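How do I get my team to trust me again after I broke a promise?

Posted by Mebrat Admasu

Hi all, long time reader. I run the customer side at Benjelloun, a small furniture care company, and back in April I told my team there would be no changes to the shift schedule before the end of the year. I meant it when I said it! Then we picked up Zalier as a client, the phones went crazy, and in June I moved everybody to the new shifts with two weeks' warning.

Nobody quit. But it has been really quiet since then. People used to stick their heads in my door and tell me what was going wrong, and now I hear about problems from the clients. I sent a long apology email (maybe too long) and got two replies, both "thanks for letting us know." My boss wants me to spend $500 on a team lunch.

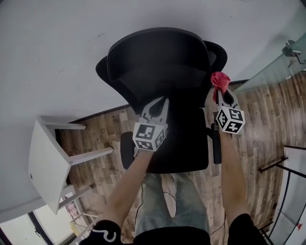 I'm not against lunch, but I have a feeling they'll eat the sandwiches and go back to saying nothing. Has anybody come back from something like this? How long did it take, and what did you do first?

Surachet Phuthong

I have, and it took me most of a year, so be patient with yourself. I managed a warehouse office in Mivmont and promised a raise that I had no power to give. Dumb, I know. When it fell through I did the email thing too, and I think the email made it worse - it was all about how bad I felt, and they had their own rent to think about.

What helped was talking to people one at a time. I didn't do it in my office either, I went to wherever they were working. I asked each person one thing: what did this cost you? Then I shut up and wrote it down. One guy had lost his carpool. One woman had paid a deposit on a class she couldn't take anymore. I could fix the class and I couldn't fix the carpool, and I told them both that the same day.

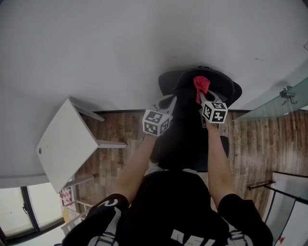
The second part is harder, and it's making small promises and keeping every one. I mean really small. I'd say "I'll have an answer on the printer by noon," and then at noon I'd be standing there even if the answer was that I had no answer. You'd be surprised what people remember. Pick something as plain as a black hat or a little red cloth, and if you told someone you'd bring it, bring it. I kept a list on paper because my phone ate my reminders, and at one point there were 314 things on it with a line through them, which my wife thought was nuts. Somewhere in the second hundred people started knocking again.

Also, go ahead and have the lunch, just don't have it yet. Have it when there's something good to eat to.

Kendine

I'm going to disagree a little with Surachet. One at a time is fine, but you made the promise to the whole group, so I think you have to take it back in front of the whole group too. Otherwise people compare notes and wonder who got told what.

When I did mine I kept it to ten minutes. I said what I promised, what I did, and that I should have come to them before I signed anything. Then I told them what I would and wouldn't promise from then on. I will never again promise a schedule for a whole year, and I said that out loud.
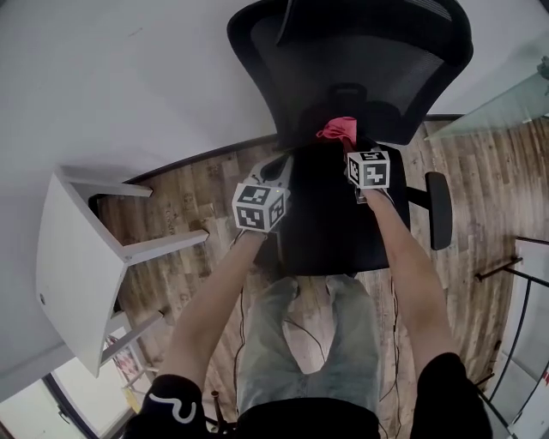 Think about where you put yourself while you do it. I used to stand at the front with my arms folded and everybody else lined up like a class, and of course they didn't talk. The next time I gave up the good seat, the black office chair with the tall mesh back and the armrests that everybody knows is the boss's, and took a stool off to the side. It sounds silly but the talking started in under five minutes.

And let them change something real. My team rewrote the swap rules for shifts and I signed off without touching a word, even the part I hated.

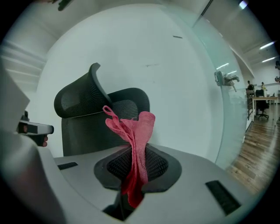 Last thing, look for the jobs you've been leaving to other people without noticing. In our place it was the end of day tidy up, and I was always "on a call." Now I do my share, and if there's a knitted cloth bunched up over the back of a chair I'm the one who picks it up. It took a few weeks before anyone said a word about it, and the word was "finally." Fair enough.

Comments

deskplant_dora: The "what did this cost you" thing is gold. Trying it tomorrow, wish me luck

R.T.: We got a lunch after our layoffs. I remember the potato salad and that's it.

Mebrat Admasu: Thank you both so much! I've told my boss to hold off on the lunch. Talked to two people this morning and one of them had a LOT to say, so I guess that's a start?

oldforklift: more than 200 people in our building and I can name one manager who ever said sorry to a full room. Still work for her.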